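3/5/18

Matumura releases Dundard 6, our planner for kitchen tidying

Hi all, I'm one of the developers at Matumura, and I'm really happy to say Dundard 6 is out today! It's the software that looks at a messy room, works out what's rubbish and plans how to grip it.

The big change is how it handles wrappers. Crinkly, see-through stuff has always been a pain for our perception code – the outline changes with every squeeze. We've rebuilt that part from scratch with our friends at Uvetti and trained it on 1,000 recordings made in ordinary homes. Planning is quicker too, and we closed 717 old bug reports along the way (some of them mine, sorry).

You'll also find a new colour view for checking grip points, plus a proper licence page. Zhong, our replay viewer, now opens files from the last 9 versions, so your old recordings are still good.

Dundard 6 is a free upgrade for current users. We're planning a smaller update for October and we'd love your feedback before then – just write to the Matumura help desk.

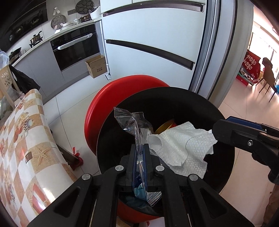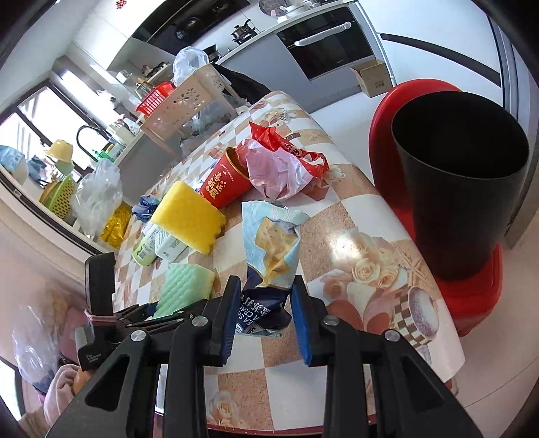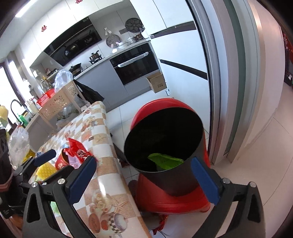

Tidying work in a home kitchen, seen from the gripper.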